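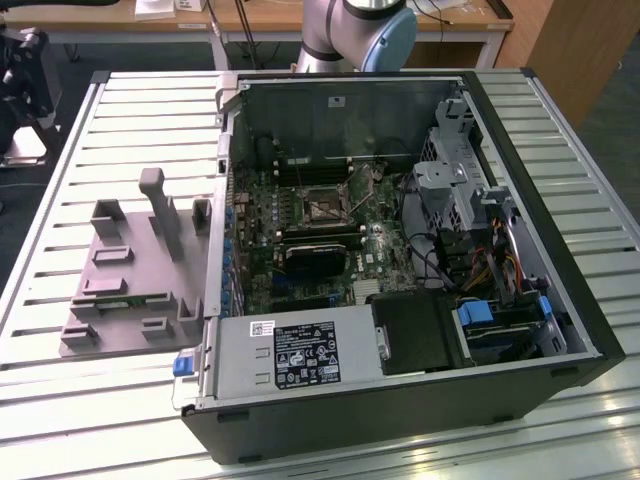
Huamán wrote: Pull the PSU before the drive cage. Otherwise the loom fouls your cage path.

otar_962: Disagree. Cage first, with the grip force capped at 400 — the latches flex at anything higher.

Search this forum
Home Forums Builds New posts

Gilberto Sánchez: Fingertips are narrow, so I want an approach normal to the panel. Over 20 tries logged in June, all at one angle.

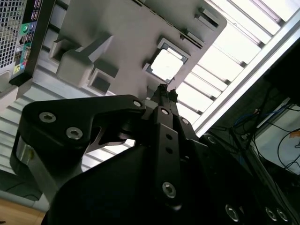

Édgar Benavides: Then re-zero the wrist offset. Force isn't your problem, whatever otar_962 reckons.

otar_962: Log the current and we'll see.

Contact | © Nundthorpe Shared Workshop | Back to top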